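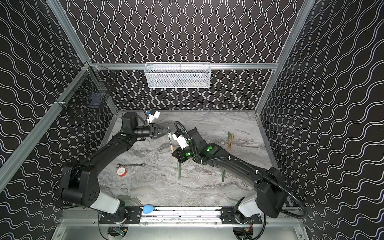 물결무늬 벽과 철망 바구니 두 개.

지난 12월에 친구 따라 Vusmont 극장 오픈데이에 다녀왔어요. 어린이극이랑 가족극을 주로 올리는 곳인데, 그날은 무대 뒤를 하루 종일 열어 둔다길래 냉큼 신청했죠. 저는 조카들 때문에 가족극을 꽤 보는 편인데 무대 뒤는 처음이었거든요. 입장료는 없고 프로그램북만 따로 팔더라고요. (샀습니다. 당연히 샀습니다.)

11시 15분 투어에 배정됐는데 버스를 한 번 잘못 타는 바람에 거의 뛰어서 들어갔어요. 극장이 언덕 중간쯤에 있어서 구두 신고 가시면 고생합니다. 로비에서 이름표를 받고 목에 걸자마자 출발! 안내는 Neema Langat 씨가 맡았어요. 지금 올라가 있는 가족극 <Clovus>의 무대감독인데 목소리가 어찌나 좋은지, 배우인 줄 알았다니까요. 실제로 예전에 인형극에서 거위 역을 두 시즌 했다고 하시더라고요. 거위 소리도 한 번 내 주셨는데 맨 앞에 있던 꼬마가 울 뻔했어요. ㅋㅋ

객석부터 봤습니다. 좌석이 252석이라 생각보다 아담해요. 맨 뒷줄에 앉아 봤는데 무대가 정말 가깝게 느껴졌어요. 다만 앞뒤 간격이 좁아서 다리 긴 분들은 통로 쪽을 노리셔야 할 듯. 저는 짧아서 괜찮았습니다. 어린이용 방석은 입구 왼쪽 선반에 있는데 주말에는 금방 동난다고 하니 일찍 가세요.

다음은 무대 옆, 그러니까 배우들이 등장하기 전에 대기하는 자리요. 여기가 제일 재미있었어요. <Clovus>는 길 잃은 구름이 이 마을 저 마을 옮겨 다니는 이야기인데 배우 세 명이 열 몇 개 역할을 나눠 맡아요. 그러니 옷 갈아입는 시간이 말도 안 되게 짧은 거죠. 빵집 주인에서 시장님으로 바뀌는 데 노래 한 소절! 그래서 단추가 죄다 가짜고 속은 똑딱이랑 찍찍이로 되어 있더라고요. 투어 인원 중에 한 분이 도전해 봤는데 소매에 팔이 끼어서 노래 한 곡이 다 끝났습니다. 다들 박수 쳐 드렸어요.

의상실은 위층이에요. 벌 수로 300벌이 걸려 있다는데, 극단 Sturnow가 옛날에 쓰던 것까지 물려받아서 그렇대요. 안감에 배우 이름이 몇 겹씩 덧꿰매져 있는 외투가 있었는데 저는 그게 왜 그렇게 뭉클했는지 모르겠어요. 한참 들여다보다가 일행을 놓쳤습니다. 복도에서 헤매다가 소품실 문을 열었더니 종이 반죽으로 만든 생선이 잔뜩 있어서 소리를 질렀고요.

점심은 극장 1층 Muriithi 카페에서 먹었어요. 단호박 수프랑 빵이 나오는 세트였는데 수프는 맛있고 빵은 좀 질겼어요. 커피는 그냥 그랬고요. 대신 창가 자리가 넓어서 유모차 끌고 온 가족들이 편하게 쉬더라고요.

오후에는 음향 체험을 했어요. 양철판 흔들어서 천둥 만들기, 콩 담은 체로 파도 소리 내기 같은 거요. 아이들보다 어른들이 더 안 비켜 줬다는 건 비밀로 해 둘게요. 저는 천둥을 맡았는데 너무 세게 흔들어서 Neema 씨가 “그건 태풍이에요”라고 하셨어요. 마지막엔 다 같이 짧은 폭풍우 장면을 만들었고, 친구가 파도를 계속 한 박자 늦게 넣어서 바다가 혼자 따로 놀았어요. 그래도 꽤 그럴싸했답니다?

원래는 분장 시연도 보려고 했는데 대기 줄이 너무 길어서 포기했어요. 이건 미리 번호표를 받아야 하더라고요. 로비 안내판에 조그맣게 적혀 있어서 저희처럼 놓친 사람이 많았어요. 다음에는 글씨 좀 크게 써 주셨으면!

참, 화장실은 지하보다 2층이 훨씬 한산해요. 주차장은 좁으니까 버스 타시고요(저처럼 반대 방향으로 타지는 마시고). 아이랑 가신다면 오전 투어가 나아요. 오후 팀은 계단을 두 번 더 오르내린다고 들었어요.

나오는 길에 <Clovus> 표를 예매했습니다. 조카 둘에 저까지 세 장이고, 날짜는 제일 작은 조카 유치원 방학에 맞췄어요. 보고 와서 또 쓸게요.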